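3.2 The home studio as a site of unfinished work

Most accounts of independent songwriting begin with inspiration and end with a release. The musicians we interviewed spent the bulk of their time somewhere in between, in spare rooms and garages, re-recording the same chorus. Zindetti, the duo whose working habits occupy this section, had 50 song files on a shared drive when our interviews began. Of these, 12 were labelled "final", several of them more than once. 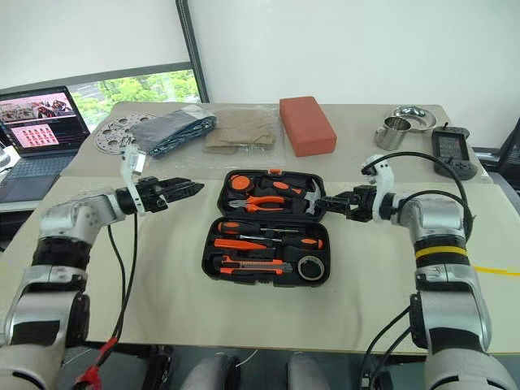
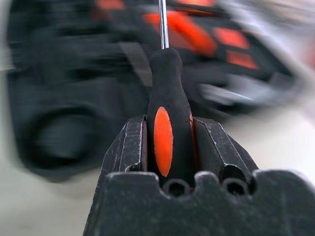
Figure 2. Two views from one session: a black tool case lying open on a tabletop, and a screwdriver held upright in a gripper.

The literature on home recording has tended to treat the absence of a studio clock as a form of freedom. Our participants were less sure. Adel Ait Brahim, who sings and plays most of the guitar parts, described the hourly rate at the old Javgate rooms as "the best producer we ever had". When the money ran out, the song was finished. At home, a vocal take could be reconsidered over breakfast, and frequently was. One ballad, "Hundby", went through a change of key, a change of key back again, and a brief period as a waltz that both members now attribute to the other.

Rania Bennani, the duo's pianist and principal arranger, kept a notebook of decisions which she let us consult. The entries are terse. "Drums too polite" appears against four consecutive versions of the same track, followed by "drums rude", followed by a return to the first version without comment. We had hoped to use the notebook to reconstruct a clear sequence of revisions and abandoned the attempt after a month, having acquired considerable sympathy for musicologists who work on sketches by the dead.

What the notebook does record reliably is disagreement, and how it was settled. Bennani favoured sparse arrangements and would mute tracks while Ait Brahim was out of the room. He seldom noticed which ones had gone – a finding he contested when shown the relevant pages. Later in the process the two adopted a rule that any part muted for 2 sessions without complaint would be deleted. The rule accounts for the loss of a mandolin, a glockenspiel and most of a borrowed string quartet.

This complicates the usual division between writing and production. For Zindetti, harmony was often altered at the mixing stage, when removing a guitar exposed a chord that neither of them had meant to play. The bridge of "Güler", which audiences single out as the duo's most deliberate piece of writing, came about in this way. Asked how they would classify it, Bennani said "composition" and Ait Brahim said "housekeeping". We have coded it as both, to the mild annoyance of our second reviewer, and return to the matter of authorship credits in Section 4.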